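Isteder handheld gripper kit, reviewed after a season of kitchen tasks

I run data collection for a small manipulation group, and since October we've had the Isteder kit out nearly every working day. Short version: I love this thing. Longer version follows, with the gripes, because there are a few and you should know them before you order.

What you get is a pair of handheld grippers with marker cubes on them, the cables, a head camera mount and a padded case. You supply the people and the patience. We bought two kits, one for recording and one that was supposed to be a spare (it stopped being a spare within a week, everybody wanted it).

Setup is quick. Rodel Tagle, who had never touched the kit before, got from closed case to first usable recording in 19 minutes, and that included hunting for an extension cord. The calibration routine asks you to wave each gripper around slowly while the head camera watches the cubes, and when it's happy it beeps. I've used systems where calibration ate the whole morning, so I could have hugged it!

Most of our recording lately has been toaster oven work. We put the oven on a small table with a checkered cloth over it, low enough that the head view looks down on the top and still catches the door. I was nervous about the cloth, given that the pattern is all squares and so are the markers, but the tracker never once got confused between them. Big relief, and I'd like the examples to have some busy backgrounds in them anyway.

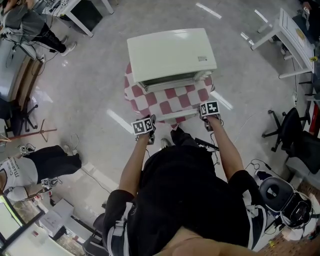 Both grippers in use at the toaster oven, seen from the head view.

Two-handed moves are where the kit shines. With a leader-arm rig you spend half your attention on the rig. With these you just reach. New people stop thinking about their hands after a few tries, and you can see it in the recordings – the pauses get shorter and the little corrections start to look like the ones you'd make in your own kitchen. That's gold for training. Domenica Hubmann, who cleans our recordings, used to throw out a third of everything that came off our old setup. Her reject pile from this one is tiny by comparison, and most of what lands in it is us forgetting to press stop.

The wide lens on the head mount deserves a mention too. It bends the edges of the room quite a lot, which looks odd on a monitor, but you keep the hands and the table in view even when the operator glances off to one side. We trained once on a cropped version and once on the full view, and the full view won. Leave it wide.

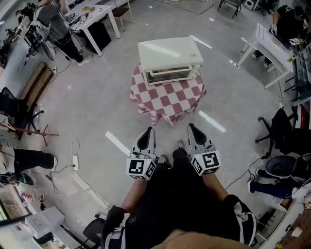 Now the gripes. The cables are thin and they get everywhere. Route them down your forearm and clip them at the elbow, or you'll be stepping over loops all day. The finger pads are good on metal and plastic but they pick up crumbs, so wipe them between sets. And the cubes stick out farther than you expect. I knocked one against a door handle in my first hour and had to recalibrate.

Battery life on the recorder is fine for us: 6 sessions on a charge, with the screen dimmed. The export tool (Castgate) is plain and fast, and it names files in a way that sorts properly, bless them. I do wish it would let you tag a failed attempt while you're still recording. At the moment we say "bad one" out loud and find it later.

I also tried the Wusum grippers for a couple of weeks before we settled. They're lighter, and if you have small hands you may like them better. The trigger is mushy though, and I kept closing too far on soft things. The Isteder trigger has a clear bit of travel in it – you can feel where half closed is.

Comfort is decent. My wrists start to complain after 13 or so takes in a row, so we swap operators before that. If your kit shipped with the old foam grips, ask for the newer rubber ones. Ours came in the mail two days later.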